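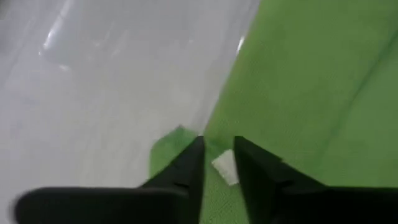
Wrist camera view: fingers partly open at the edge of the green cloth, tag between the tips.

Uvik cloth cell: setup and care notes

README for the Uvik cell and the recordings made on it
Maintainer: Kgomotso Pillay
Location: Núñez building, room 311
Version: 2

Contents

What is covered
Layout of the cell
Starting up
Wrist camera
Fingers
Table and cloths
Closing check
Known faults
Files
Changes
Contact

What is covered

Uvik is a single-arm cell used for cloth handling in the Futodura project. It picks up, lifts and folds small cloths on a tabletop and records the wrist camera and joint data while it does so. These notes describe how the cell is set up and what has to be done to keep the recordings usable from one month to the next. They were first written for people taking over the cell and are now shipped with the data, since a lot of questions from data users turned out to be questions about the hardware.

The arm controller has its own manual, kept in the drawer under the operator's desk. Nothing in these notes replaces it. The safety instructions for the room are on the door and have to be signed before anyone uses the cell.

Layout of the cell

The arm stands at the edge of the table and reaches across it. Its base is bolted down and should not be moved. If it has been knocked, stop and do the full base check in the controller manual before recording again.

The gripper has black fingers on a wide base. The finger design is called Noltitz and was drawn for this cell. The camera sits at the wrist and looks along the fingers, so the gripper is always in view at the bottom of the picture. In most grasps it hides part of the cloth as well. Anyone training on the wrist view alone should expect this.

The table has a pale, glossy top that reflects the overhead lights. The reflections move across the picture as the wrist moves. They vary with wrist angle and with which of the lights are on, and the light setting is written in the session log. We considered a matt cover for the table and decided against it for this version, so that all of the recordings stay comparable.

Starting up

Turn on the room lights first. All of them should be on. The blind stays down.

Clear the table. Check along the whole length of the arm's cable for kinks, paying attention to where it passes the elbow.

Turn on the controller and wait for the steady lamp. Release the emergency stop, then run the homing routine from the desk. Stay outside the marked area while it runs. The arm goes through its joints one at a time and ends in the park position with the fingers open.

Start the recorder after homing, never before. If it is started first it takes its zero from the wrong position and the joint data for the whole session are shifted. Sessions affected by this were removed from version 2, but it is an easy mistake to make and the recorder gives no warning.

Open and close the gripper a few times with nothing between the fingers. Listen for clicking. A gripper that has stood unused can be stiff on the first couple of movements and should then run freely.

Lay out the cloth and save a test recording. Play it back on the desk screen before going on. A test recording that has been saved but not watched does not count as a test.

Wrist camera

The camera is held in a printed bracket. The bracket has a slot for tilt and the correct position is marked with a scratch on both parts. Line up the scratches, tighten the clamp by hand, then give it a small turn with the key. Overtightening cracks the bracket. Spare brackets are in the top drawer, with the print file name written on the bag.

Clean the lens with the soft brush, then with a dry lens wipe if it still needs it. Do not use the cloths from the cell, and do not use spray. Cloth fibres collect on the lens more quickly than you would think, and a single fibre close to the lens shows up as a soft grey line through every picture.

Focus is fixed. It was set for the area near the fingertips, so things at the far side of the table and beyond it are soft. Exposure is fixed too, at a level that lets the brightest reflections on the table go white. Fast wrist movements give motion blur, on the gripper as well as on the table. We have left blurred pictures in the recordings. If you need only sharp ones you will have to filter them yourself.

After any work on the bracket, run the camera calibration and save the result under a new name. Do not overwrite the old file. Earlier sessions still point to it.

Fingers

The fingertips wear with use. Change the pair after 500 grasps, or sooner if the tips no longer meet. The grasp counter is on the recorder's status page and must be reset by hand when a new pair goes on.

To change the fingers:

Park the arm and press the emergency stop.
Remove the finger screws with the short key. Hold the finger while the last screw comes out.
Wipe the mounting faces and look for grit.
Fit the new fingers loosely, left and right as marked on the back.
Close the gripper by hand until the tips touch, then tighten.
Release the emergency stop, home the arm and reset the counter.

Always change both fingers together. A new finger against a worn one leaves a gap on one side of the tip, and thin cloth slides out of it during the lift.

The tips should meet along a straight seam with no light showing through. Check this from the front with a piece of white paper behind them. If they cross, loosen both and start again. Bending them into place works for an hour or so and then they drift back.

Do not oil the fingers. The slide inside the gripper base takes a very small amount of the grease in the drawer. Wipe off anything that comes out at the ends before you put a cloth back on the table, as grease marks do not wash out.
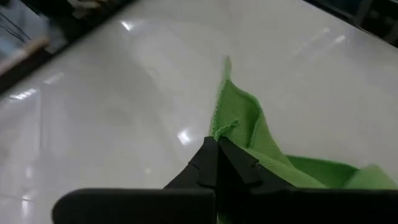 Table and cloths

The standard cloth is a green microfibre cloth with a stitched hem and a small white tag at the edge. The tag is left on. It gives the person labelling a clear point of reference when the cloth is bunched up, and the same point can be used to tell whether a cloth has been turned over between takes.

Grasps at a corner or along the hem are the usual case. A good grasp takes a fold of fabric between the closed tips and leaves the rest of the cloth lying loose. Where the fingers close on the hem itself, the hold is firmer but the tips are pushed slightly apart, and the recorded finger position will show it. Do not correct this in the data.

Wash the cloths without softener and dry them flat. Softener makes the pile slippery and changes how the fabric folds. Take a cloth out of use when the hem starts to come undone or when it no longer lies flat after being smoothed by hand. Write the change of cloth in the session log, even if the new one looks the same.

Wipe the table with plain water and dry it fully before recording. Streaks left by cleaning are visible at low wrist angles and have been labelled as objects more than once. Fingermarks cause less trouble but should be wiped off as well.

Keep tools off the table while the arm is live. The space beyond the table is not tidied for recordings. Cables, equipment and stored material may be seen past the edge, and they change from session to session. If your method depends on a clean background, crop to the tabletop.

Closing check

Park the arm with the fingers open. Never leave a cloth in the gripper overnight.

Stop the recorder and wait for the write to finish. The status page goes grey when it is safe to switch off.

Copy the session to the project store and fill in the log: operator, cloth, light setting, calibration file, and anything that went wrong. "Nothing to report" is a valid entry. A blank is not.

Switch off the controller, then the lights. The store copies itself to backup at 16:00, and sessions saved later than that wait for the next run. Keep the local copy until then.

Known faults

Gripper stops part way when closing. Usually fibres in the slide. Blow them out with the hand bulb, not the air line. If it happens again in the same session, take the gripper off and clean it on the bench.

Wrist picture freezes while the joint data carry on. The camera plug has worked loose. The plug should be taped after every refit. Discard the take.

Arm homes but reports a position error. Turn the controller off, wait for the lamp to go out and try again. If the error returns, call Kgomotso and leave the arm as it is.

Cloth creeps out of the tips during the lift. Check the seam, then the grasp counter. In March a whole batch of lifts failed this way and the cause was a counter that had been reset without the fingers being changed. The date of each finger change is now written on a label at the controller as well.

Files

sessions: one folder for each session, with wrist pictures, joint data and finger position
calibration: camera calibration files, old ones included
logs: session logs as typed by the operator, spelling left alone
parts: print files for the Noltitz fingers and the camera bracket

Times in the joint data and the pictures come from the same clock. The operator's log uses the clock on the wall, so small differences between the two are normal.

Changes

Version 2 removes the sessions with shifted joint data, adds the finger print files and replaces the old start-up list. Session folder names are the same as before. Labels for the wrist view were checked again wherever a table reflection had been marked as an object.

Contact

Send faults and corrections to Kgomotso Pillay through the Futodura project desk. Give the session folder name and, if the problem can be seen in the wrist view, the picture number. Requests for spare fingers go to the same desk.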